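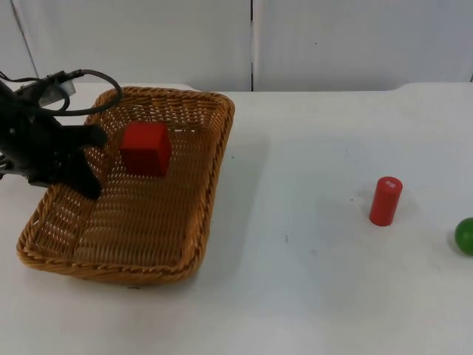
Clundero shallow basket on a white tabletop.

Clundero Shallow Woven Basket — review
December 2024

Bought in June to replace a plastic drawer tray that had cracked. Mine came from Kovine, who had it in one colour only, a caramel brown.

Shape: rectangular, rounded corners, sides sloping out slightly. Because of the slope the base is smaller than the rim, so measure for the rim if it has to go on a shelf. I didn't, and it missed fitting my hall shelf by 2 cm.

Weave: tight and even, with small gaps all over. Crumbs and grit go straight through, so lift it and wipe underneath now and then. Coins stay in. Pins don't.

Rim: a thick twisted braid, like rope, all the way round. It is the best part of the basket and comfortable to pick up by. There are no handles.

Use: post, keys, gloves and chargers at first, then bread rolls at the table with a cloth under them. I have had over 500 g of walnuts in it without the base sagging. Anything tall tips out if you carry it in a hurry — the sides are too low.

Cleaning: dry brush, then a damp cloth. I would not soak it.

The Langat one I had before was deeper but scratched the table. This one hasn't so far.

Score: 8 out of 10. It loses two for the lack of handles and the loose strand I had to trim on the first day.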